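Why do sea shanties go the way they do?

When I was small I thought a sea shanty was any song with a boat in it. I had a whole list of them, and I sang them in the bath, very loudly, with a flannel on my head. Then I grew up a bit and joined a singing group in Darlow, and I found out that half my list weren't shanties at all. They were just songs about the sea! I was quite cross. But the real story is much better, so let me tell it to you.

A shanty is a work song. That means it was sung by people while they did a job, and the song helped them do it.

Think about a big old sailing ship. It had no engine, so if the crew wanted a sail to go up, they had to haul it up by pulling on a rope. Sails are very heavy. One sailor pulling alone would hardly shift one. Ten sailors pulling whenever they felt like it wouldn't do much better, as they'd all be tugging at different moments. But if all ten pull at exactly the same time – up it goes.

So how do you get everyone to pull together? You could shout "Pull!" over and over, but that gets boring (and your throat gets sore). A song does the same job and it's a lot more fun. You pull on the strong beat, you rest in between, and off you go again.

Try it now if you're sitting with someone. Hold hands across from each other, sing any slow song you both know, and lean back gently on the strong beats. Gently, please! You'll feel the song telling your arms what to do.

Who sings what?

Most shanties are shared out between one singer and everybody else. The one singer was called the shantyman. He sang a line by himself, and then the rest of the crew came crashing in with the chorus. We call this call and response, and you'll hear it in all sorts of music from all over the world. Football crowds do it. Playground clapping games do it. Many of the songs sailors used came from other workers too, like the people who loaded cotton in hot ports or rowed boats on rivers, and a lot of those workers were Black singers whose names never got written down. I think about that often when I'm singing, because we owe them such a lot of good tunes.

The shantyman didn't need the prettiest voice. He needed a loud one, and he needed to be quick at making things up. If the job wasn't finished when the verses ran out, he had to invent some more. He might sing about the weather, or the food, or (if he was feeling brave) the captain.

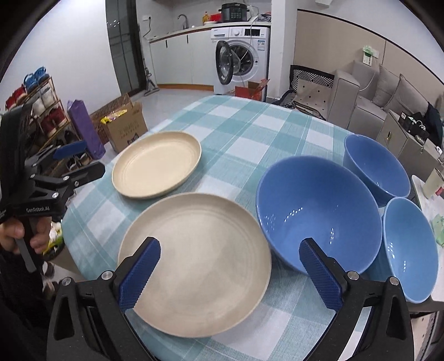
The crew's bit stayed the same every time, so they didn't have to think about it. They could save all their puff for pulling. That's why shanty choruses are so easy to learn. Sing one twice and you've got it, and you'll probably still have it stuck in your head at bedtime. Sorry about that.

Different jobs, different songs

Now for the part I like best. There were different shanties for different jobs, and you can often guess the job by listening.

Hauling songs were for pulling ropes. They have short lines with one or two big thumps in the chorus, and each thump is a pull. A rest comes in between so that everyone can get a fresh grip.

Capstan songs were for walking. A capstan is a sort of giant upright reel with long bars sticking out, and the sailors pushed the bars round and round to lift the anchor. There weren't any sudden tugs in that job, just a lot of tramping, so the songs are smooth and steady like a march. Lifting an anchor could take ages, so the songs could be very long indeed.

Pumping songs were for getting water out of the bottom of the ship. Wooden ships leaked a bit nearly all the time, so there was plenty of pumping to do. Up and down, up and down, and the tune rocks along with it.

And then there were the songs sailors sang in the evening when the work was over. Those are the ones with stories in them, about whales and storms and missing your mum. Some people call them forebitters, or fo'c'sle songs (you say it "foke-sull"). They weren't for working to at all, so lots of shanty singers will tell you they don't count. I sing them anyway.

Make up your own

Our group has a song called The Road to Plernia. Plernia isn't a real port, we just liked the sound of it! It has 4 lines, and you can use it to tidy your bedroom. One person sings the first and third lines, and everyone else sings the second and fourth:

Oh, the socks are on the floor, my boys,
Heave away to Plernia!
And there's more behind the door, my boys,
Heave away to Plernia!

Every time you get to "heave", pick something up. When you run out of verses, make up another one about whatever is still lying about. My niece got through the whole of her toy cupboard that way, and the verse about the glitter was so rude about glitter that I can't put it here.

If you'd like a drum, a biscuit tin will do. Real shanties hardly ever had one, though. The sound of feet on the deck was enough, so give stamping a go first, and maybe warn whoever is downstairs.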